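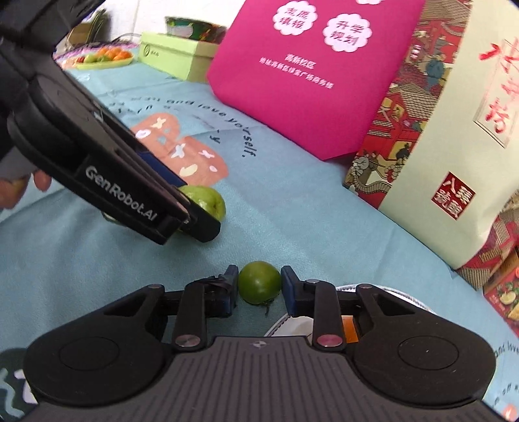
Before its first use, let your Gultden kitchen scale settle on a firm, level table for a minute or two. A tablecloth is fine if it lies smooth, and something as small and light as a green tomato is a lovely first thing to weigh.

1. Press ON and wait for the zero.
2. Set your empty plate on top and press TARE.
3. Add the food gently - no dropping, please!
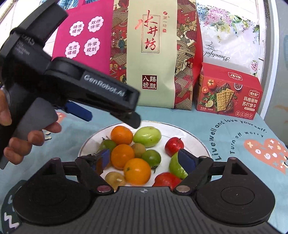
Fruit on a plate.

Note: Readings over 634 g take a little longer.

Caution: Never soak the scale.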